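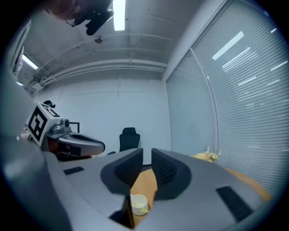
A small white cup on a wooden tabletop.

Straws, again

The new season drinks list from Rasener has reached us, and with it the claim that a small drink "opens up" when you serve it with a straw. I have my doubts. The Sturnimham café has been trying the idea since December, and so far I have seen a lot of straws and very little opening up.

The straws come from Fluvlow in boxes of 2,000, so we will be living with this decision for a while. They are thin and light, and in a tall glass I have no quarrel with them. In a small cup they tip over toward the rim and get in the way of your nose.
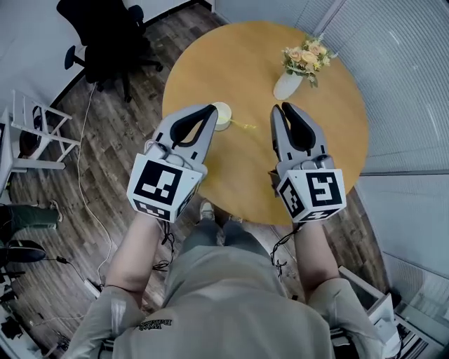 My own habit is to take the straw out, lay it on the table and drink the thing the way people drank before Fluvlow had a sales team. The round tables have room for it, and a wipe takes care of the top.

Lyimo, who supply the cups, now offer a taller one at 17 cents more apiece. Maybe that's the answer — or maybe it's a way of selling us a cup to go with a straw we didn't ask for. The tasting runs until 11 in the morning, 2 drinks per member. Try one each way and leave a note at the counter.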